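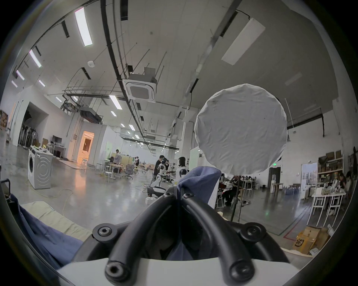

Collecting Cloth Handling Examples with a Hand-Held Gripper
Project report, second draft
Elvia Huerta
15/11/2018

Status

Collection done. Training done once, second run still going as I write this. Numbers below are from the first run only. Will swap them out if the second finishes before the deadline, probably it won't.

What the project was

Teach a model to pick up a piece of fabric by one edge, lift it, and lay it back down folded over. Fabric only. No cups, no blocks, the group before me did blocks. The model gets the camera view from the gripper plus the path of the gripper through the room, and has to guess the next bit of motion. To learn that it needs examples, lots, and the examples have to come from a person doing the job by hand. So most of my project was me doing the job by hand.

I called the data set Mandden. The training code is Kallance, which I inherited and did not write. Where I changed something in Kallance I say so.

Setup

Hand-held gripper, two-sided, camera looking out over the arms. The arms are rubber coated, so cloth doesn't slide much once it's pinched. Navy-blue fabric on a beige mat on the floor. I started in June with the cloth on a table and moved to the floor after the first week, my wrist angle was much more even kneeling. Those table clips are not in the final set.

The room is the big shared one, concrete floor, ceiling lights that bounce off it. People at desks in the background, humanoid robots, a washing machine over on one side, all of that ends up in view as soon as the gripper tilts up. I left it that way on purpose. My first plan was to hang a sheet and block it all out, but Triệu's notes from the year before say a model trained against a plain sheet fell apart when the sheet came down. Didn't want to repeat that.

How one example goes

Start with the gripper open, held still, count of two. Go down to the nearest edge of the cloth. Close. Lift until the edge is clear of the mat. Carry it over, lower, open, back off. Count of two again and stop.

The still part at each end matters more than I thought. Without it the cutting script can't find where a clip begins and I had to trim by hand, which I did for one whole afternoon and never again.

Between clips I mess up the cloth. Drop it, kick it, whatever. If I laid it out neatly every time the model would only ever see neat cloth. Also turned the mat every so often and swapped hands, left-hand clips are slower and kind of ugly but I kept them.

What I ended up with

911 clips recorded. 462 kept. That is a bad ratio and I want to be upfront about it. Reasons for throwing out, in order of how often:

Position tracking dropped out. Mostly when the camera was close to the cloth and saw nothing but blue. The tracker needs corners and edges to hold on to and flat fabric gives it nothing. Fix was to keep the gripper tipped so that some of the room stays in view over the top. Ceiling is good for this, cable trays and light fixtures have plenty of hard lines and they don't move.

Missed pinch. Arms close on air or on mat. I kept a few where I missed and then went straight back for it, since recovering is something the model should know. Plain misses went out.

Grabbed two layers. Hard to see while doing it, easy to see after. These cost me the most time in checking becuase you have to watch the lift all the way up.

Me stopping halfway. Phone, sneeze, someone asking a question.

Checking

Watched every clip at double speed. Labels were keep, drop, ask. The ask pile went to Gudville, the other student group that uses the same gripper, and they sent it back with their own marks. We disagreed on 39 clips. Almost all of those were the two-layer thing. I dropped all of them instead of arguing, there was no time left.

Changes in Kallance

Shrunk the images. Turned off the mirror flip, because flipped clips had the motion going the wrong way and nobody had flipped the motion to match. That bug had been in there a while I think. Made the random brightness change stronger, the lights reflect off the floor and it looks different depending where you kneel.

First run

Model reaches the edge of the cloth most of the time. Closing is late. It hovers over the edge and waits, and I'm fairly sure that's from my own clips: I slow way down right before I pinch, and it copied me. Lift is good. Laying back down is poor, it lets go too high and the cloth bunches up.

Only tested on the same blue fabric. A different color is the obvious next test and I haven't done it, so no claims there.

If I did it again

Check clips the same day, not in one pile at the end. I would of caught the tracking problem weeks sooner.

Pinch faster. Practice it first, then record.

More than one cloth from the start. Thin, thick, patterned.

Write down which hand. I have it for the later clips and not for the early ones, and going back to work it out from the video is slow.

Still to do before hand-in

Plot of training loss, axis labels are missing. Copy the keep/drop sheet into the appendix. Ask Gudville if they want their name on it or not. Put the mat back.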